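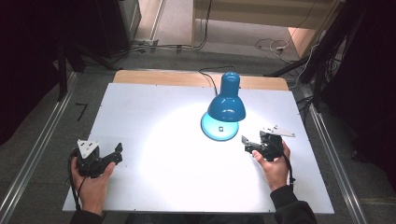

Blue desk lamp on a white board, bench 2, Gollutport workshop.

Print this page | E-mail this page

09/04/2023
By Pankaj Pal

About Vavar

Vavar checks and repairs small electric lighting at its workshop in Gollutport. Most of the work is desk and bedside lamps, sent in by offices, schools and private owners.

Each lamp is entered under a job number and placed on a white board for inspection. The board shows up uneven light and makes dropped screws easy to find. The switch, cord, plug and shade fixing are checked in that order. The lamp is then left on for 60 minutes and the base is checked for heat – the reading goes on the job card.

The workshop has 9 benches. Bench 2 is kept for lamps with a switch on the base. Spare shades and cords are ordered through Bisht, and the minimum order is 20 pieces of one type. Milla is our record system; owners can ask for a copy of any entry.

We do not repair ceiling fittings or outdoor lights. Lamps with a cracked base are returned with a written note.

Page last updated: March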